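Two Days in the VR Hall at Riltolari

Riltolari has been running its games fair in the old tram depot for six years now, and in May I went for the first time. I was there for the VR hall, which is a separate building behind the main one, reached by a covered walkway with a coffee cart at each end. Doors opened at 10 a.m. and the line for wristbands took 25 minutes. Bring the printed ticket. The phone scanners kept dropping out on the first morning and people with paper went through a lot faster.

The biggest booth in the hall belonged to Doležal, who were showing Sornik, a seated exploration game set in a flooded mine. You pull yourself along ropes and pipes with both hands, and there is no stick movement at all. I played the 12-minute demo twice. The rope handling is very good. You can feel the slack before you put your weight on it, and when you let go too early you drift back and bump the wall. The second half of the demo is a valve puzzle in near darkness, and it went on too long both times. The headset also fogged up, but it was warm in there.

I talked with Mark Anthony Barredo, who designed the levels. He said the full game has three mines and that the darkness will be adjustable at launch. There will be a standing mode too, but he recommends a chair. They have no date yet.

Lolau was harder to find. It had a small corner spot next to the fire exit with two headsets and a paper sign-up sheet. It is a two-player kite game by Uthai Wiriya, who made most of it alone and hired a musician near the end. One player stands on the ground and holds the line, and the other sees through the kite and calls out where the wind is turning. I was paired with a teenager who was much better at it than me. We got over the lighthouse on our fourth try. Of everything in the hall, this is the one I would buy today.

Wiriya told me the wind is not random. Each island has its own pattern, and players who stay on one map start to read it. The fair leaderboard was written on a whiteboard beside the booth, and the top score when I left was 1,543. Ours was 425.

There were other things I only had time to glance at: a rhythm boxing game with a long line, a cooking game with hand tracking that lost my left thumb, and a racing rig that cost extra to ride.

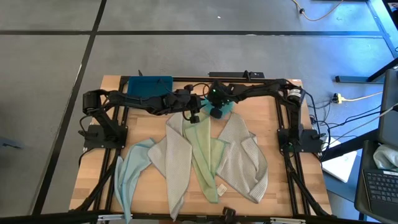 Food in the depot is expensive and mostly fried. There is a noodle place across the street that stays open late, and half the exhibitors were eating there on the first night. Seating in the VR hall itself is poor — a few benches along the back wall, usually full. If you get motion sick, plan your breaks for the courtyard, where there is shade and a water tap.

On the second day I went straight to the Lolau booth at opening and got in two more rounds before the sheet filled up. By noon the wait was some two hours. Sornik had a shorter line in the afternoon, after the talks started on the main stage. Lockers are by the east entrance and take coins only.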